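Running a small charter dock: a talk with Darius Pascu

Darius Pascu keeps his desk by the window so he can see who is coming down the ramp. He manages bookings and boats for Greltosa, a charter company with a fleet of 7 motor yachts and day boats, and most mornings he is in the office before the skippers. We spoke over coffee while he waited for a fuel delivery that was running late.

Pascu came to charter work from the repair side. He spent his twenties in engine rooms and on haul-out trailers, and he says it still shapes how he sets up a trip. "I look at the boat first and the calendar second," he said. "If the port engine is due for service, that boat is off the schedule. I don't care who called."

The company's largest boat is Kashindye, a 50-foot motor yacht that carries the evening cruises and most of the private parties. The smaller boats go out for fishing, swimming and transfers to the restaurants across the bay. Last year the company ran 409 trips, and Pascu would like to hold it near that number.

"We could take more," he said. "But then you start turning boats around in thirty minutes, and the crew is wiping down seats while the next group is standing on the dock with their coolers. People notice."

The season starts in May and the phones get busy before that. Pascu said the first question from nearly every caller is price, and the second is whether they can drive the boat themselves. The answer to the second one is no. Every boat goes out with a licensed skipper, including the day boats.

"Some people are disappointed," he said. "They've had a boat on a lake somewhere. I tell them the channel here moves after every big storm, and the chart is behind. My skippers go through it all week."

Killian Perrin is the senior skipper and usually has the wheel of Kashindye. He joined the conversation halfway through, still holding a dock line he wanted replaced. Asked what guests get wrong when they plan a day out, he said they try to fit in too much.

"They want the cove, the lighthouse, lunch, and sunset," Perrin said. "In a half day you get two of those. I'd pick the cove and lunch. You're anchored, the water is flat, and the kids can swim off the back."

He also asks people to bring soft bags. Hard suitcases scratch the floors and there is nowhere on the smaller boats to stow them. Shoes come off at the gangway and go in a basket. Red wine is allowed on the aft deck only, a rule that dates from a birthday party neither man wanted to discuss in detail.

Deposits are a sore point in the business, and Pascu was direct about his. A private charter on Kashindye takes a deposit of $1,000, and the balance is paid on the day of the trip. For the day boats he asks for a card number and charges nothing until the guests are aboard.

"The big boat needs a crew of three and food ordered ahead," he said. "If you cancel the night before, I've already paid for all of that. On a day boat I lose some time and a slot." 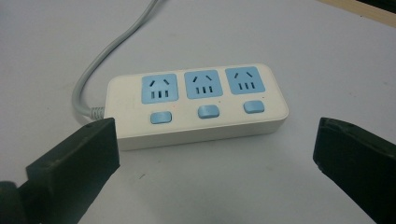 What happens if the weather turns on the day of a charter?

The skipper makes the decision, and he makes it by 8 a.m. for morning trips and by 2 p.m. for evening ones. If he cancels, the guests choose between a new date and their deposit back. Pascu said he has never overruled a skipper on weather and doesn't plan to.

Perrin said wind direction matters more to him than wind speed. A stiff breeze from the land leaves the bay comfortable. A lighter one from the south pushes swell straight through the entrance, and guests who felt fine at the dock are unhappy ten minutes later.

"I'd sooner tell them at the dock," he said. "Half of them argue. Then they rebook and have a good day, and they come up and say thank you."

Bookings used to live in a paper ledger, and Pascu still has the old ones on a shelf. Two seasons ago he moved everything to a scheduling program called Plelladix, which shows each boat's trips alongside its engine hours and service dates. He took a while to warm up to it. The crew liked it right away, he said, mainly because they can check tomorrow's start time from home and don't have to call him at dinner.

He still prints the day's list and tapes it by the door. The skippers initial it when they leave and again when they get back.

Catering is handled by Brilum, a kitchen a few minutes' walk from the marina. The menu for the boats is short, with cold plates, sandwiches, fruit and a hot dish that can be kept warm in the galley. Pascu stopped offering grilled food on board after one summer of trying it. The smoke drifted to the upper deck, and cleaning took longer than the cruise.

Guests can bring their own food on any of the day boats. On Kashindye they can bring a cake, and the crew will cut and serve it.

Finding crew is harder than finding guests, both men agreed. Deckhands tend to be students who leave at the end of summer, just as they have learned the boats. Pascu now pays a bonus to anyone who returns for a second season, and this year most of them did. New hands spend their first two weeks on lines and fenders before they serve a single drink.

"You can teach somebody to carry a tray in an afternoon," Perrin said. "Getting a stern line on in a crosswind takes longer."

Pascu has been asked to add a sailing yacht to the fleet, and he has looked at two. One needed a new rig. The other was sound but drew too much water for the berth he has available, and the marina has no deeper one free. He is on the waiting list.

Until then the winter job is Kashindye, which will be hauled for bottom paint and new cushions on the flybridge. Perrin wants the windlass rebuilt as well. Pascu said they would see what the yard quotes, and then the fuel truck pulled up and he went out to meet it.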